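We use cookies to remember your preferences and see how many people visit. By carrying on you agree to this. Accept / Manage settings

Drying clothes indoors without the whole house smelling of it

I live in a terrace in Bainbridge with no tumble dryer, a yard that gets sun until half past ten in the morning and then sulks, and a family that seems to change its clothes four times a day. So I've had plenty of practice at this! What follows is what I do between October and April, plus a few things I've stopped doing because they were a waste of effort.

Start with the spin. If your machine lets you choose, put everything that can stand it through a second spin before you take it out. Mine is an old Denell with a dial that sticks, so I have to lean on it a bit, but an extra spin costs pennies and takes hours off the drying. I don't do this with wool or with anything that has a bead on it (learned that one with a cardigan I was very fond of).

Then shake. Properly shake, I mean, one item at a time, holding it by the hem and giving it a good crack like you're cross with it. My mum did this on the back step and I thought she was showing off. Shirts dry flatter, towels come up softer, and you find the missing socks inside the duvet cover instead of a week later.

Spacing is where most people go wrong, me included. It's so tempting to get the whole load on one airer and feel finished. Leave a hand's width between things if you can. I hang long items on the outside rails and small stuff in the middle, and trousers go by the waistband with the pockets pulled inside out — pockets are always the last bit to dry, and a damp pocket will make a whole drawer smell musty.

Pick one room and shut the door. We use the box room. The window is open a crack, the door stays closed, and the dehumidifier sits in the corner pulling the wet out of the air. Ours is an Ekico, nothing fancy, bought second-hand for £35, and I empty the tank before bed. You want window or dehumidifier really, and on a properly wet day I shut the window altogether or you're just trying to dry out the county. If you haven't got a dehumidifier, a plain desk fan pointed along the airer (along it, so the air runs between the clothes) is a very good second best.

Please don't put everything on the radiators. I did it for years. The wall behind our bedroom one went speckly black and I had to scrub it, treat it and repaint it, and the paint alone cost more than the fan. One pair of school socks in an emergency, fine.

Turn things over halfway. I do it when I make the tea. Jeans get flipped front to back, jumpers on the flat rack get turned, and anything already dry comes off straight away so the rest has more room.

Thin fabrics are a different job altogether. Voile, light scarves, those floaty summer curtains, printed cloths you can half see through — they dry in no time, but they hold a crease like a grudge.

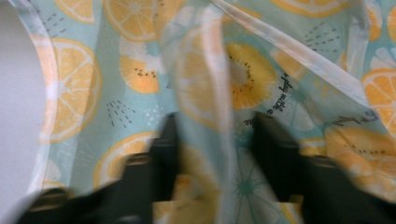

So I take them out the minute the machine stops and hang them over a smooth rail, never pegged, with the edges pulled straight by hand. If they've already set into wrinkles, a fine mist from a plant sprayer and ten minutes on the rail will usually sort it. Failing that, a cool iron with a clean tea towel in between. Test a corner first, especially on anything printed, and check the label because some of these fabrics go shiny or simply melt.

Now, smells. If a wash has sat in the drum overnight it needs doing again, I'm afraid, and no amount of softener will cover it. I skip softener on towels completely, it makes them slippery and they stop soaking anything up. Once a month I run the machine empty on its hottest setting and wipe round the rubber seal with an old flannel. The state of that flannel is all the encouragement you'll need.

For the airer itself, check the rails now and then. Our old one had lost its coating and left rusty lines on two pillowcases, which never came out. The one we've got now is an Inov with a shelf that folds down at each side, and I've wrapped the joints in a bit of electrical tape where they used to snag tights.

And don't put anything away until you've held it against your cheek. Hands are hopeless at telling cold from damp, but your cheek knows. If you're not sure, give it another hour, and do the seams and cuffs as well as the middle.

I'll do bedding separately next month. King-size duvets need a page to themselves, and probably a stepladder.

Get new tips by email every month. Enter your address to sign up. You can unsubscribe at any time.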